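Choosing a table for a rented room
Forum > Home > Small spaces

igor_hudec
Hello all. I want to buy a table for my room, which is 205 cm on the short side. My landlord offers a round one for free, but I prefer a rectangular one against the wall. Is it a mistake to refuse?

yasmine.r
Take the free one! Round is easier for guests, and you will not hit your hip on the corners.

k_gaber
I disagree with Yasmine. A round table against a wall wastes the space behind it. I had one for 4 years.
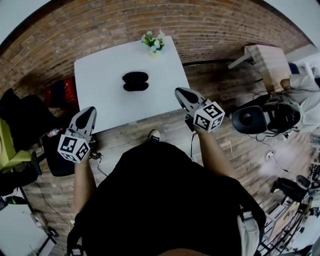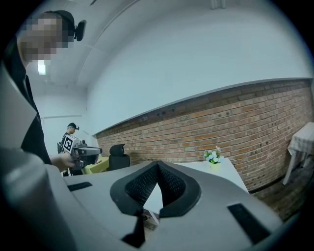 Tables and desks: replies 4 to 6

leidy_u
Please measure the chair too. Mine needs 38 cm behind it, and I forgot this when I ordered.

yasmine.r
Karim, you can pull it out when people come. It takes two minutes.

k_gaber
With books on it? No, thank you.

igor_hudec
Thank you for the answers. I will measure the chair tonight and ask if the landlord can wait until May.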